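What is insurance? A page for young readers

Maybe you heard your parents say, "The insurance will pay for it." But who is this insurance, and why does it pay? Let us look at it slowly.

## The big pot

Imagine a small town with the name Rodia. In Rodia there are 237 families, and each family has a bicycle. Every year a few bicycles are stolen. No family knows if it will be the next one.

A new bicycle costs a lot of money. So the families make a plan. Each family puts 4 dollars into one big pot. When a bicycle is stolen, the money for a new one comes from the pot. Now there is over 900 dollars in it, and a family which loses its bicycle does not have to pay everything alone.

This is the main idea of insurance. Many people pay a little, so that one person does not have to pay very much.

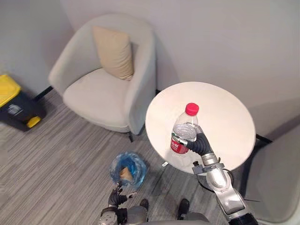

*A robot hand holding a water bottle at a round white table.*

## Some words to learn

**Premium:** the money that you pay into the pot. Many people pay it each month, others one time in the year.

**Policy:** the paper where all the rules are written. It says what is insured and what is not.

**Claim:** when something bad happened and you ask for the money.

**Deductible:** the part which you pay by yourself. If the repair costs 91 dollars and your deductible is 30 dollars, the insurance pays 61 dollars.

## Who takes care of the pot?

In a real town, the neighbors usually do not keep the pot in the kitchen. An insurance company does this work. In our story the company is called Cillotard. It collects the premiums, reads the claims and sends the money. It must also keep enough in the pot for a bad year, for example when a big storm comes in November and many roofs are broken on the same night. 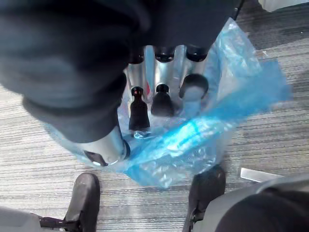 The company also has to think about risk. Risk means how probable it is that something bad happens. If the street by the river gets water in the houses often, the premium there can be higher than on the hill.

## What does insurance not pay?

It does not pay for everything. If you break your own bicycle on purpose, you get nothing. If the tires become old and thin after many years, this is normal use, and most policies do not pay for it. And if you tell a lie in your claim, this is called fraud and it is against the law.

## Try it at home

Ask an adult which kinds of insurance your family has. Is there one for the car? For the home? For going to the doctor? Then choose one thing in your room and write a small policy for it, with a premium and two rules.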